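11 March 2025

Quick one as I have to be out the door in 25 minutes and the soup is still on.

So the bread thing. Week four of no supermarket loaves and I'm still going, mostly. Swapped the starter flour to rye after Nafula Sang wrote in to say mine sounded hungry. She was right. Doubled by lunch, lid nearly off. Thank you Nafula!

Current routine — mix before breakfast, fold twice when I remember, into the fridge over night, bake whenever the oven is free. 716 grams of dough makes one loaf that fits my pot. More than that and it sticks to the lid, ask me how I know.

Things I got wrong this week:

Too much water. Again. Pancake.
Cut it hot. Gummy in the middle, ate it anyway.
Forgot the salt. Do not forget the salt. Tasted like wet cardbord.

Oh and the butter question. Several of you asked. Salted, always, thick. Not discussing it.

Still want to try the seeded one from the Curken bakery, the one with the dark crust. They wont tell me what's in it. Caraway maybe? Going back in June when I'm down that way, will be nosy — if anyone has cracked it before then please put me out of my misery in the comments.

Right, soup. 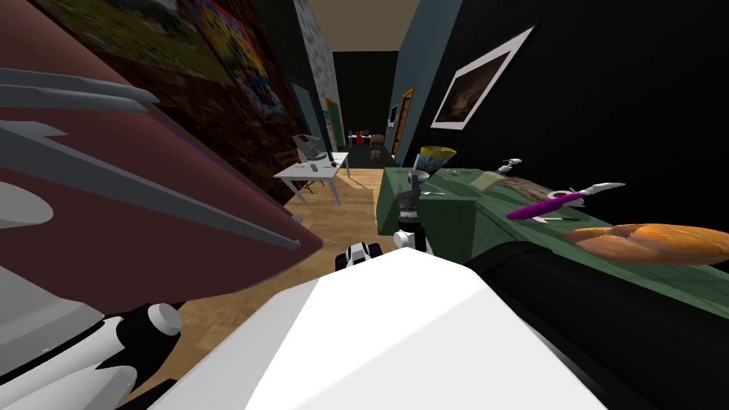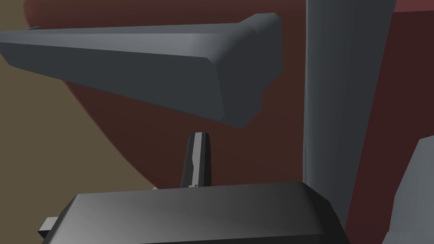

Two renders. Loaf on the green table in the first, dark gray close up in the second.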